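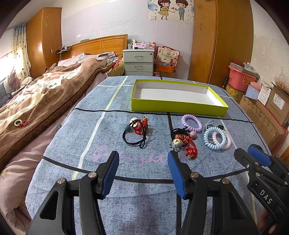 Figure 2. Small belongings on a tabletop: a black hair tie, a red knotted cord charm, and an open box lid.

October – by Rekha Pant

Search this journal Go

4. Where small things live

Our interviews began with a simple request: tell us where you keep your hair ties. Of 69 respondents, eight could name one place without hesitation. The rest offered what Folberg generously calls a "distributed storage system," meaning the gearshift, the doorknob, the wrist, and the cat's side of the sofa.

Sutcliffe's earlier work treats the household box as the natural end point of any small object. Our respondents own plenty of boxes. They also own lids, which tend to lead separate lives. One woman kept buttons in the lid and the lid on the dryer, and had put the box itself "somewhere safe" before her last move, a phrase we have learned to code as a loss.

Things with a second thing attached did better. A tie snarled up with a charm (compare Figure 2) is harder to lose than a plain one, and harder to use. Respondents rarely separated such pairs, even when annoyed by them. Justel reads this as sentiment. We lean toward laziness, having asked a follow-up question – "Would you untangle it now, if we waited?" – and having waited.

The diary stage asked the same people to write down every small item they misplaced over two weeks. We received some 200 entries and, from one household, an apology explaining that the diary was missing. Entries bunched up in the morning, shortly before people had to leave the house. By evening the same items had often turned up in a pocket or under a towel, and were seldom written down as found.

This gap matters for the Gokex scale, which scores a household on losses alone and would rank most of our sample just below a shipwreck. We therefore report losses and recoveries separately in Section 5, leaving out the cat.

We use cookies to improve your reading experience. Accept Manage settings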